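Okay so I have been teleoperating a robot arm every day for weeks now and my group chat is sick of hearing about it, so you all get the thread instead! 1/

The short version: I sit in a chair and move a small handheld arm (the leader), and a bigger arm on the table (the follower) copies whatever I do. Every run gets saved. Later the robot tries to learn the task from my runs. I'm basically a very slow puppeteer. 2/

My first day was so humbling. I've been picking things up with my own hands my whole life and figured I'd be a natural. I spent most of the morning closing on thin air, a little to the left of the thing I wanted (every single time, a little to the left). 3/

Malachy Dolan told me to stop looking at the real arm and drive from the wrist view only, the same view the robot is going to get. Hated it. Then after lunch something clicked and now I can't do it any other way. 4/

The rule in our lab is that if you can't do the task from the camera, you can't expect the robot to either. So no peeking! I moved my chair to face the wall, which looks like I've been put in time-out, but my grabs got a lot cleaner. 5/

Other thing I had to unlearn: hesitating. If I stop halfway to think, that pause goes into the recording, and then the robot pauses there too, for no reason, forever. We had a whole afternoon where it would reach out, freeze like it forgot its keys, and carry on. That was me. It learned that from me!! 6/

We tried the other way as well, where you grab the arm itself and push it through the motion. It's lovely for feel, you notice right away when the fingers touch something. But my hand kept getting into the camera view, and we had to throw out all 30 runs. Ouch. 7/

So it's back to the leader arm for me. Goal is 500 good runs, and good is the painful word there. Smooth reach, clean close, no bumping the table. I do them in sets of 8 and then get up and shake out my wrist, because the small arm is light but holding it up gets old fast. 8/

Between sets I open the fingers all the way and double check the view. By now I know this table better than my own kitchen: blue fingers, white top, the blue patch, the red patch, the yellow-green container toward the back. 9/

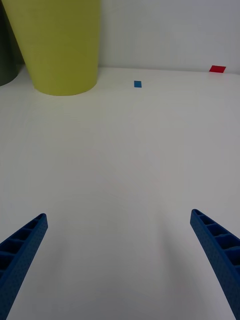
Mansa Quaye replied that I should vary where I start the arm a lot more than feels natural, and that five sloppy-looking starting poses will teach it more than fifty perfect copies of the same reach. 10/

Which, okay, fair. I went back through my runs last night and I start in pretty much the same spot each time, like a bowler with a ritual. Tomorrow I'm starting high, low, twisted, way off to one side, the works. 11/

If you've done this kind of thing, tell me how you keep your hand steady on the slow final inch before the grab. I'm holding my breath right now and I don't think that scales to the rest of the 500. 12/12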